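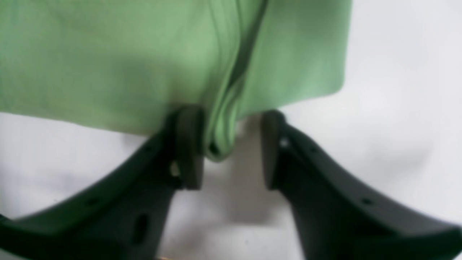 Fig. 2. Light green cloth, gathered into a fold.

Setting up your Rumari travel guide: adding your first country

Welcome back! By now you should have Rumari installed and your account open, so we can get on to the enjoyable part, choosing a country and filling up its pages. Do make yourself a cup of tea first, as the larger countries take a little while to arrive.

1. Open the Atlas screen and tap Add a country. Small states are tucked away under the letter they begin with, and islands have a list all of their own (look for the Inis tab along the top).

2. Tap the name you want, then choose Short or Full. The Short guide gives you the flag, the capital, the languages and a page of history. The Full guide adds towns, festivals, food and walking routes, and it is a lovely thing to have on a long train journey!

3. Wait for the bar to reach the end. A Full guide usually needs 15 minutes on a home connection.

4. When the guide opens, pick your units and your home currency. You can change both later under Koster, our money and measures page.

5. Tap Save for offline if you are going somewhere with poor signal. Saved guides stay on your device for 90 days and then ask to be refreshed.

Note: Your shelf holds up to 4,000 entries, counting every town and landmark separately. Most people never come near that, but if you are a keen collector of countries you may want to move older guides to Floson, where they can sit for as long as you like.

Caution: Entry rules and opening hours change often. Please check with the embassy or the local tourist office before you book anything, even if your guide was refreshed only last week.

Caution: Removing a country also removes the notes you have written in it. Copy them to your Journal first.

Page last revised October 18, 2024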